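Ivorari open again -- more tables, same kettle

The Ivorari swap room on Skundemar Lane is open again as of this morning, after being shut most of November for a new floor. Doors at 10, a line halfway to the bakery by quarter past.

Room's bigger than it was. The back wall came out and the old storage cupboard with it, so there's space now for 19 tables, up from a dozen. Books, frames, small kitchen stuff, toys, odds and ends. No furniture yet, no mattresses ever.

Dagmar Bednárik has run the place since it was two shelves in a church hall. She was sorting when we dropped by and didn't stop to talk for long. "People bring good things," she said. "They just bring them all in one bag."

Sorting is most of the job. Every bag gets tipped out on a table and gone through by hand, books one way, frames another, anything soft or squashy looked over before it goes to the toy bins. Cracked glass goes straight out. So do books with mould, and there are alot of those after a wet spring. 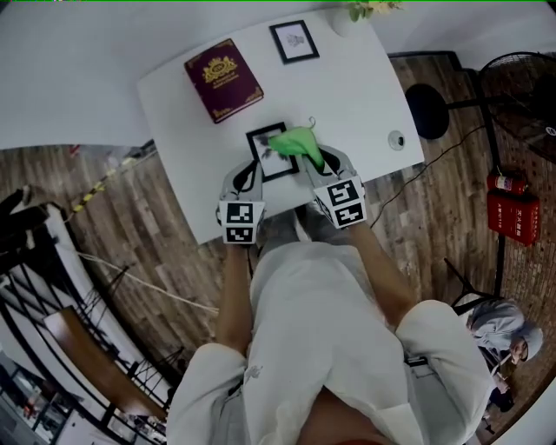
Do you have to bring something in to take something home? Bring one thing, take one thing is the rule, but anyone short of items can pay $2 at the desk instead.

Picture frames are the big mover so far. Svatopluk Procházka came in for one and left with four, all black, for his daughter's drawings. He'd priced them new at Nindelis in the mall and walked back out. "Fifty bucks for a border," he said. Paid his $2 a piece and went off to catch the bus.

Hardcovers are slower. Ivorari has 300 or so boxed up already and would like people to hold off on encyclopedias for now -- cookbooks and kids' books still very welcome.

Châu, the noodle place next door, is keeping its side door open for anyone who needs a washroom or a seat while they wait. Soup's on till 3.

Drop-offs at the lane entrance only, before noon please. Limit of two bags per household. Labels off frames if you can manage it, and take your own photos out first, theres a shoebox of strangers' weddings at the desk waiting to be claimed.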